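Wrist camera covers and "keep the floor visible" rule, are we being daft?
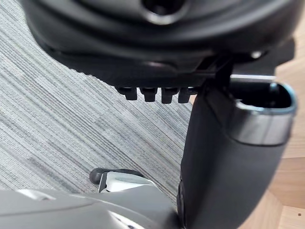

sohailq
Right, I've been asked to write the house rules for our arm cell at Drusgate and I'm stuck on one line, so I'm throwing it to you lot. The draft says the wrist camera must have a clear view of the floor at the working height before anybody lets the arm move under its own steam. My boss wants it stricter, as in nothing but the workpiece and the gripper in view. I think that's unworkable and this is why I put the view up top. You've got the big black housing hogging the upper part, the post coming up on the right, our own grey gripper along the bottom, and you can still see the striped carpet through the middle and a bit of the wood floor down the right side. To me that's a perfectly usable view! You can tell where the carpet stops and the boards start, so you know where you are. Under my boss's version we'd never move at all. How do other people word this?

bracket_bill
I'm with your boss, sorry. Big dark out-of-focus lump across the top like that and I'd want the arm backed off before anyone pressed anything. What's above the lump? You don't know. Our rule is one line: if you can't see it, you don't go towards it. Been on the wall since we got the first arm and people do follow it, mostly because it's short.

sohailq
But that's a rule about direction, Bill, and mine is about whether you start at all. I wouldn't be driving up into the housing from there. I'd be going sideways or down a touch.

bracket_bill
You wouldn't. The next person might. House rules are for the next person.

Dilek Oral
Can I come in from the other side? I look after the arms at Ernden and we rewrote our rules in February after a lot of grumbling (mostly mine). The trouble with "clear view" is that everyone reads it differently, and you end up with two people at the bench having exactly the argument you and Bill are having now. What we did was split it up. One rule for the start position, one for slow moves near a thing, one for contact. The start position is the strict one. For slow moves you're allowed something close and blurry in view as long as the operator can name it out loud and say which way is away from it. Sounds silly, works nicely, and the new starters like it because they get to talk.

And for contact we don't lean on the wrist camera at all. You want a second pair of eyes or a second camera, from the side.

kettle_on_again
"Name it out loud" is good, I'm pinching that. Although I'd feel a right lemon doing it on my own in the evening.

sohailq
Dilek that's really helpful, thank you. Naming it is a much better test than "clear". Do you say what counts as near? I had a distance in my draft and took it out again because you can't judge a distance off a wrist camera, or I can't anyway, everything looks enormous.

Dilek Oral
We don't give a distance. We say "near" is when any part of the thing goes soft on the screen. It's rough, and it depends on your lens, so don't copy it blindly. On your picture I'd call the housing near, and so is the gripper obviously, but that one's yours and you know where it is.

Those four little tabs hanging down in the middle are what I'd be fussing over, to be truthful. Small, black, sticking out. They show up well enough against the carpet, but put the same tabs over a dark mat and I think you'd lose them. So we have a rule about backgrounds too: anything with small parts poking out gets a light surface behind it, or a light sheet put down.

bracket_bill
Now that I agree with. Write that one down Sohail.

flandale_tom
We're the opposite at Flandale, we have black rubber matting everywhere and the safety bod won't hear of changing it, trip hazard this, static that. We stick a strip of pale tape on small parts instead. Falls off constantly. Somebody at work wanted to put a rule in about the tape and I said please no, there are 11 rules on that sheet already and I'd bet my lunch most of the shift could tell you 3.

sohailq
Ha, our draft was longer than that before I got at it. I've got it down to a page.

kettle_on_again
What about shiny bits? That cap on the right has a silver band on it and there's a white glint on the underside of the black thing as well. Our software gets properly muddled by anything chrome, and we've a line in our sheet that says turn off the lamp on that side or move the thing. Maybe yours copes.

sohailq
Good shout. Ours doesn't mind a small glint but I've had it sulk over a big one. I'd rather have a rule that says "check for reflections at the start position" and leave it to the person what they do about it.

bracket_bill
Leaving it to the person is how you get a dent.

Dilek Oral
Bill, you can't write every dent into the sheet. We tried! Kırmızıgül (the people who did our cell layout) gave us a procedure when we started and it was beautiful, there was a paragraph for everything, and it lived in a drawer. I'd take Sohail's page over it.

bracket_bill
Fair enough on the drawer. I'd still have "back off first" as rule one and everything else underneath it. If the operator's unsure, there's a thing they can do straight away without reading any further.

sohailq
OK, that I can sell to the boss. New draft, dated 07/07/2018, shout if it's rubbish:

1. If you're not sure, stop and back off the way you came.
2. At the start position you must see some floor past the gripper, and you must know which bit of floor it is.
3. If something is close and blurry, name it and say which way is away. Slow speed only.
4. Small parts need a light background.
5. Look for reflections before you start and sort them out.
6. No touching anything on the wrist camera alone. Side view or a second person.

flandale_tom
I'd swap 4 and 5 round, you look for glare first and then fiddle with the background, and changing the background changes the glare. Hang on, that's an argument for leaving them as they are. Ignore me.

bracket_bill
"The way you came" only works if the way you came is still free. People walk about. I'd put "slowly" in there at least.

Dilek Oral
Seconding slowly. And for 6, say who the second person is allowed to be. We had someone use a visitor.

sohailq
Adding both. The boss still wants his version for the contact jobs, and with 6 in there I can probably live with that. Will post the signed-off one when I've got it.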